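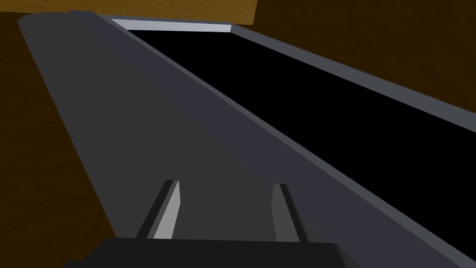
Household Textiles and Care, Unit 4
Notes for weeks 7 and 8: Wool, washing, felting, moth

Bring these to the practical. Reading is at the end. Slides will not go up separately, these are the slides, more or less.

1. What we mean by wool

Wool = fleece of sheep, for our purposes. Goat, rabbit and alpaca are hair fibres and get their own session in May. Labels are loose about this and shop staff looser.

A fibre of wool is protein, same family as your own hair. Outside is covered in scales, overlapping like roof tiles, all pointing from root to tip. Run a single fibre through your fingers one way, smooth. Other way, catches. Do this in the practical before anything else, you will not understand felting until you have felt it (no pun intended, but it does help).

Inside the scales is the cortex, two halves that take up water at different rates. This gives crimp. Crimp gives bounce and trapped air, trapped air gives warmth.

Fine wool: more scales, more crimp, softer, felts fast.
Coarse wool: fewer scales, straighter, scratchy, hard wearing, felts slowly or hardly at all.

So a carpet wool and a baby vest wool are different materials in practice. Exam answers that say "wool shrinks" with nothing else get very few marks.

2. Wool and water

Wool can take up close to a third of its own weight in water before it feels wet to the hand. Outer surface of the fibre sheds drops, inside drinks in vapour. Both true at once. People mix these up every year.

When it takes up water it gives out a little heat. Small, but measurable.

Wet wool is weaker than dry wool. Cotton is the reverse, stronger wet. Hence: lift a wet jumper from underneath with both hands, never by the shoulders. A wet jumper on a hanger will grow. Sleeves to the knees.

3. Felting and shrinking

Two seperate things. Learn the difference.

Relaxation shrinkage. Yarn was stretched in spinning and knitting, first wash lets it go back. Happens once or twice, then stops. Usually small. Can often be eased out again by pulling to shape while damp.

Felting shrinkage. Fibres travel past each other, root end first, scales lock, cannot go back. Carries on every time the conditions are right. Cannot be reversed, whatever you have read about hair conditioner. (Conditioner lets you stretch a lightly felted piece a bit. It does not unfelt it.)

Felting needs movement and moisture. Heat and alkali make it much faster. Ordinary washing powder is alkaline. So an ordinary warm cotton wash has the lot: water, heat, alkali, tumbling.

Heat without movement does much less than people think. Dyers simmer wool for an hour and it comes out the same size, if they leave it alone and cool it slowly. Sudden change of temperature usually goes with handling, so keep the rinse water near the same temperature as the wash.

Superwash: scales taken down with chlorine, or covered with a thin resin, or both. Will go through the machine on the wool cycle. Downsides: goes limp, stretches lengthways, some of the bounce is lost. Does not felt, so no use for week 9, do not bring it.

4. The Sarkitz blankets (case study)

We come back to this one in the exam, so take notes.

Sarkitz is a guest house with its own laundry. Bought 16 wool blankets, undyed, medium fleece, plain weave with a raised nap. Care label said hand wash or dry clean. The laundry put them through on a woollens setting with the normal house powder, because that was what was plumbed in to the machine.

After the first wash: slightly smaller, thicker, nap gone flat in patches.
After the third: edges waved, middle stiff, no longer covered the bed.
After that they were cut down for chair pads. Which worked very well, as it happens.

Questions for you:
Which of the changes after the first wash are relaxation and which are felting? How would you tell?
The machine setting was gentle. What was wrong then?
Would brushing have brought the nap back at the first stage? At the third?
Write new wash instructions for the laundry, short enough to pin on a wall.

Last year most people blamed the temperature. Look at the powder again.

5. Hand washing, the method for the practical

Weigh the piece dry, write it down. Draw round it on brown paper, or measure chest, length and sleeve.
Basin of lukewarm water, cool side of lukewarm.
Neutral detergent, small amount, mixed in before the wool goes in. We use Prillum in the lab. Any wool wash with a pH near 7 is fine at home. No biological powder, the enzymes are there to break down protein and wool is protein.
Put piece in, press down, leave 10 minutes. Press, don't rub. No wringing.
Lift with both hands. Empty basin, refill same temperature, press, lift. Twice.
Roll in a towel and kneel on it.
Lay flat on the brown paper outline, coax to the line. Leave away from radiators.
Turn over the next day.

Spinning: a short spin is fine, kinder than wringing. It is the tumbling about that felts it. Put it in a pillowcase first.

6. Stains, quickly

Blot first always.
Tea, coffee, wine: cool water, then neutral detergent, then a weak white vinegar rinse. Wool copes with weak acid quite happily. Alkali it does not.
Grease: detergent neat on the spot, leave, rinse.
Mud: let it dry and brush. Hardest one to teach, everybody wants to wet it.
Blood: cold water only.
Never chlorine bleach. It yellows wool and then dissolves it. Demonstration in week 8, windows open.

7. Moth

The adult moth does not eat. Grubs eat. By the time you see moths flying the damage has been going on for a while.

Grubs want protein plus a bit of dirt, so sweat, food, skin. Clean wool gets eaten too but less. They like dark and being left alone: under furniture, backs of wardrobes, the folded edge of a carpet nobody lifts.

Signs: small uneven holes, gritty bits the same colour as the cloth, silky tubes or webbing. A single clean hole is more likely a snag or a burn.

What works:
Washing or dry cleaning before storage.
Freezing. Sealed bag, two weeks at minus 18, let it come back to room temp before opening or it gets damp.
Vacuuming edges and cracks, then emptying the vacuum outside.
Shaking and airing regularly. Boring, effective.

What half works:
Cedar and lavender. Smell nice, may put off a few adults, do nothing to grubs already in the drawer.
Sticky pheromone traps. Catch males. Good for telling you there's a problem, not for ending it.

The trap record from the Darkard store is in your pack. 2,481 moths over the whole run of the survey, 1,640 of them from the ground floor. Before you write that the ground floor is the problem, look at how many traps were on each floor, and for how long. Then look at where the carpets were kept. Short paragraph please, to bring to week 8.

8. Mending, if there's time

Swiss darning (duplicate stitch) for thin places, before there is a hole.
Woven darn for holes in knit. Start well out in sound fabric, a good centimetre.
Moth holes: freeze or wash first, then mend. Otherwise you are mending over the grubs dinner.
Match thickness before colour.

9. For the write up

Before and after measurements, all pieces, as a percentage as well as centimetres.
One swatch hand washed, one machine washed, one boiled still, one boiled and stirred. Label them in biro on tape, pencil comes off.
Say what you expected before you say what happened.
Word limit as in the unit guide. Tables don't count.

Reading
Naidoo, Wool in the Home, chapter 11, all of it. Chapter on dyes is optional.
Sarkitz laundry sheets, in the pack.
Darkard trap record, in the pack.

Week 9 is wet felting. Old towel, apron, something to eat, it's a long one. Aprons are in the cupboard for anyone who forgets but there are not many.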